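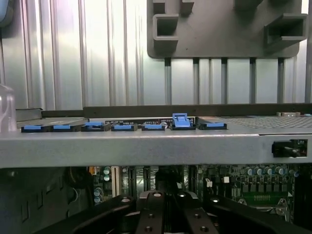 Writing for the Community Record
Handout 2: The Obituary Draft

Welcome back! Last time we read notices from the Funby and Welent papers; now you get to write one. An obituary is a small biography, and a good one is a joy to read.

Start with full name, age and town. Then family, closest first — spouse, children, grandchildren. Service details go last, with place and time (10 a.m., never just "morning").

Aim for about 16 lines. The Siu notice ran 456 words and I loved every one, but most papers charge by the line!

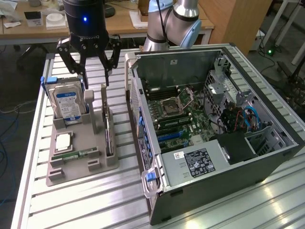 One student asked whether a former spouse belongs in the list. Ask the family, and follow their wish.

For next class: bring a draft and read it aloud to a partner. Prolus style sheet, page 2, covers "survived by" and "preceded in death by."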